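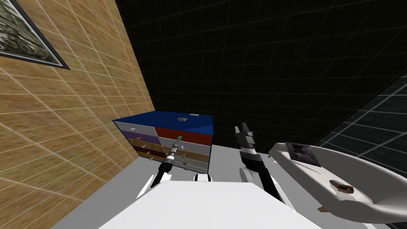 The Vosbridge guesthouse changed its booking rules in February, and I have now stayed there under both sets. The old deposit was 50 per night. The new one is a flat 285, returned after checkout.

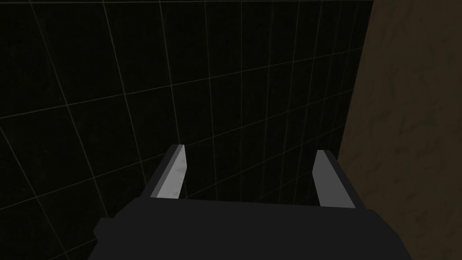

For one night the flat deposit is worse. For a week it is better, and mine came back by Friday.

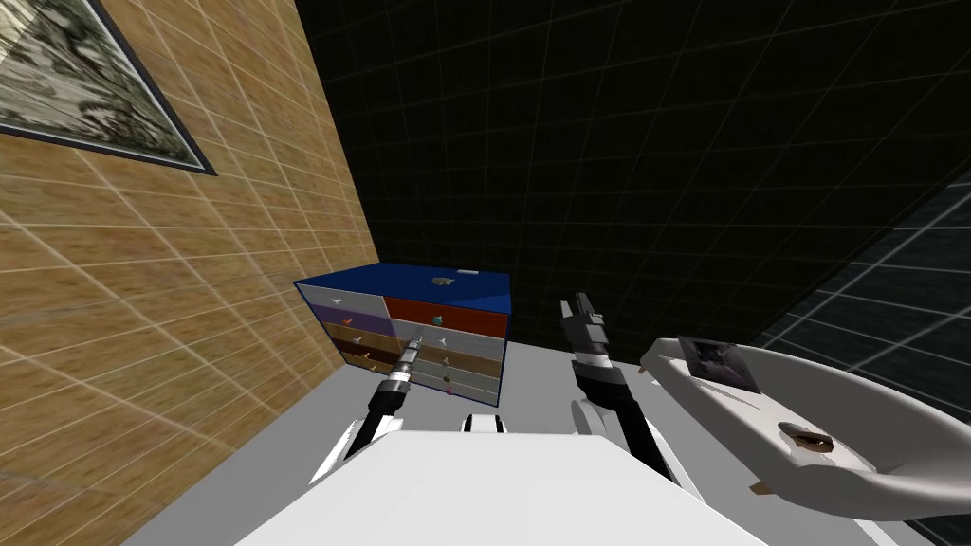
Breakfast still runs in the small dining room - 16 seats, two sittings. Take the early one. The bread comes from Van Dijk and is gone by the second. 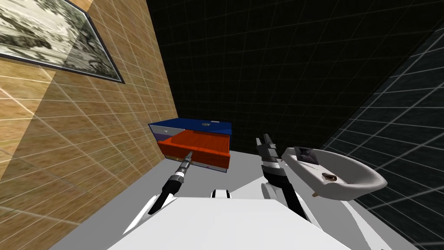 Parking is the weak point. The guest lot is almost 600 meters from the door, uphill on the way back. I unload first, then move the car. Next stay is in Driltden, if they answer my email.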